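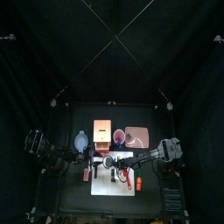
Häufige Fragen zur neuen Sortierzelle
Vendau Werkstattservice, Informationen für Kolleginnen und Kollegen
Stand: 30. Mai 2025

Seit wir im April angekündigt haben, dass das Aufräumen und Sortieren von Kleinteilen nach und nach zweiarmig automatisiert wird, sind bei uns sehr viele Fragen eingegangen, im Postfach, an der Kaffeemaschine und auch mal auf der Rückseite eines Lieferscheins. Vielen Dank dafür! Wir haben uns Mühe gegeben, alle zu beantworten, auch die unbequemen.

Was macht die Zelle überhaupt?
Sie übt das, was bei uns am Ende jeder Schicht auf den Tischen liegen bleibt: Kabel, Stifte, Werkzeug mit rotem Griff, Kleinkram eben, der in eine Schublade, einen Becher oder eine Schale gehört. Zwei Arme teilen sich einen Tisch, einer links, einer rechts, und gearbeitet wird vor allem rund um die weiße Platte in der Mitte. Das sieht gemütlich aus und ist es auch, denn die Arme fahren bewusst langsam.

Verliere ich dadurch meine Stelle?
Nein. Die Betriebsvereinbarung schließt Kündigungen wegen der Zelle aus, und zwar für alle 57 Beschäftigten am Standort, auch für diejenigen mit befristetem Vertrag bis zu dessen regulärem Ende. Was sich ändert, sind die Aufgaben. Wer bisher einen guten Teil der Schicht mit Sortieren verbracht hat, wird mehr Zeit in der Reparatur und in der Annahme verbringen. Wir wissen, dass sich nicht alle darauf freuen, manche mögen das ruhige Sortieren ja gerade, und bitten euch, das im Gespräch mit der Schichtleitung offen zu sagen.

Wer lernt die Arme an, und kann ich mitmachen?
Im Moment sind das Tainá Evangelista und Zoltán Vincze, die beide vorher an der Annahme gearbeitet haben. Technisch betreut werden sie von Qianru Mao von unserem Partner Dakotbridge. Für den Sommer suchen wir zwei weitere Leute aus der Werkstatt. Programmieren müsst ihr nicht können. Viel wichtiger ist, dass ihr wisst, wie man ein Kabel so ablegt, dass es beim nächsten Griff nicht die halbe Schublade mitnimmt (und das wisst ihr alle besser als jedes Handbuch).

Wie lange dauert die Einarbeitung?
40 Stunden, verteilt auf mehrere Wochen und selbstverständlich als Arbeitszeit. Wer die Einarbeitung abschließt, bekommt einmalig 800 Euro brutto mit der nächsten Abrechnung.

Warum ist es in der Zelle so dunkel?
Die Wände und die Decke sind mit schwarzem Stoff verhängt, damit das Licht aus der Halle nicht hineinspielt und die Kameras gleichmäßige Bilder bekommen. Tainá sagt, man gewöhnt sich schnell daran. Wer trotzdem lieber am Fenster arbeitet, soll das bitte sagen, wir planen die Einsätze dann anders.

Warum liegen immer wieder dieselben Sachen auf dem Tisch?
Weil Üben nun einmal Wiederholen bedeutet. Die hellblaue Schale, das Holzkästchen mit der rötlich-rosa Schublade, der durchscheinende rosa Becher und das eckige Tablett stehen in einer Reihe hinten auf dem Tisch, davor kommt das, was gegriffen werden soll. Bitte nehmt nichts davon mit, auch wenn euch gerade ein Stift fehlt! Ersatz liegt im Regal neben der Annahme.

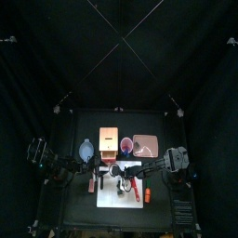
Werden wir bei der Arbeit gefilmt?
Die Kameras sind auf den Tisch gerichtet. Geraten doch einmal Personen ins Bild, werden diese Aufnahmen gelöscht, und eine Auswertung von Leistung oder Verhalten ist ausdrücklich untersagt. Odair Magalhães vom Betriebsrat hat jederzeit Einsicht und zeigt euch die Regelung gern, wenn ihr sie selbst lesen möchtet.

Darf ich hineingreifen, wenn etwas herunterfällt?
Bitte nicht, solange die Arme eingeschaltet sind, auch nicht ganz schnell. Drückt Pause, wartet auf die Freigabe durch Tainá oder Zoltán und hebt das Teil dann auf.

Was passiert am Standort Siqueira?
Dort bleibt vorerst alles, wie es ist. Über eine 2. Zelle wird erst gesprochen, wenn wir hier genügend Erfahrung gesammelt haben.

An wen wende ich mich mit weiteren Fragen?
Am liebsten an Arnaldo Vieira in der Werkstattleitung, seine Tür steht nachmittags offen. Wer es lieber schriftlich mag, wirft einen Zettel in den Kasten an der Annahme, gern auch ohne Namen.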